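Chutima Thammasiri had promised the stand to her uncle before the evening, and she was still looking at it. He wanted it for his radio, the old Gradel, which he had bought for 139 and would not sell for 500.
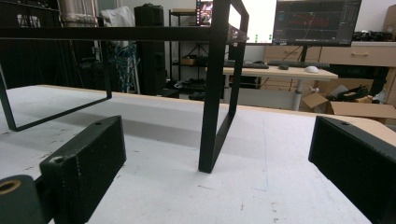

Her uncle did not trust thin legs. In his shop he had always said that a thing must look heavy to be heavy. Chutima put her cheek near the white table and followed the black rail with one eye, then the tall leg down to its short shadow. It seemed straight to her.

"Is it finished?" he asked on the telephone.

"Nearly."

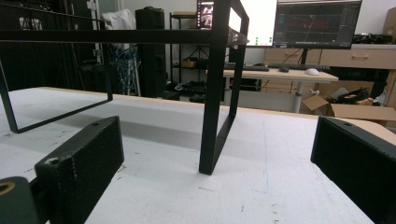
She was born in a house where every chair was a little lame, and her father put folded paper under them. She thought of him now, while she looked at how the foot met the tabletop, among the grey scuffs. Behind the table the blue cables hung in their tangle. She took a piece of paper from her pocket and folded it once, and then again.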